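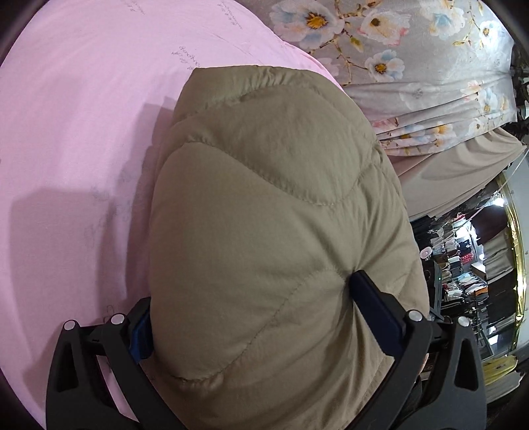

Quilted textile in olive-khaki with curved stitched seams, against light pink fabric

Sundqvist is a manufacturer of aircraft cabin interiors with its head office in Fuvovberg. It makes seat covers, galley curtains, sidewall panels and insulation blankets for regional and business aircraft. The company employs over 700 people at 2 main sites and sells most of its output to customers outside its home country.

History

The company was set up as a repair shop for seats and curtains on small passenger aircraft. Its founder, Roscoe Obi, had worked as an upholsterer for a ferry line and took on aviation work when the ferry contracts ran out. The first premises were a rented shed beside the Fuvovberg airfield, where covers were removed, cleaned and re-stitched overnight so that aircraft could fly again the next morning.

Repair work led to the manufacture of replacement covers, and later of complete seat dress sets. Obi gave up daily management to Cletus Bellamy, who had joined as a pattern cutter. Under Bellamy the company gained approval to design its own parts, which meant it no longer had to work from drawings supplied by seat makers. A separate test room for flammability was built in the same period.

Sundqvist bought the curtain maker Paltier after that firm lost its largest customer. Paltier's factory was kept open and now produces all of the group's curtains and class dividers. The Paltier name was dropped from products but is still used for the site.

On Jul 15, 2022 the company announced that Tassanee Rungrueang would become chief executive. She had previously been head of operations, and took up the new post the following December. Bellamy stayed on the board.

Products

Seat covers are the largest part of the business. They are sold in leather, wool blend and coated fabric, and are usually supplied with a spare set for every aircraft. Foam cushions are cut by outside suppliers and fitted at Fuvovberg.

The insulation range is sold under the name Telta. Telta blankets are fitted between the outer skin of an aircraft and the cabin lining, where they reduce noise and heat loss. Each blanket is made to the shape of a particular bay in the fuselage, with openings for brackets and wiring. A full set for a regional aircraft is delivered in 24 crates, packed in the order in which the blankets are installed.

Curtains and dividers are made at the Paltier site. Sidewall panels were added to the range last and are assembled from bought-in parts.

Operations

Design, cutting, seat work and final inspection are carried out at Fuvovberg. The site has its own stores for leather hides, which are graded by hand before cutting. Sewing is done by teams of machinists, and new staff complete 16 weeks of training before they work on parts intended for flight.

Kimie Sugiyama leads the design office. Its work includes preparing the documents an airline needs before a changed interior can be approved. The company also runs a repair service, a direct continuation of the original business, which collects worn covers and returns them cleaned or rebuilt.

Ownership and management

The company is privately held. The Obi family owns the largest share, and most of the remainder belongs to current and former employees through a trust. The board is chaired by Lucinda Kowalczyk, a former airline purchasing manager. Shares held by the trust cannot be sold to outside buyers without a vote of its members.

Sundqvist publishes a short annual statement of sales and staff numbers but does not give separate results for Telta or the Paltier site.

See also

Aircraft cabin
Aircraft seat
Thermal insulation
Upholstery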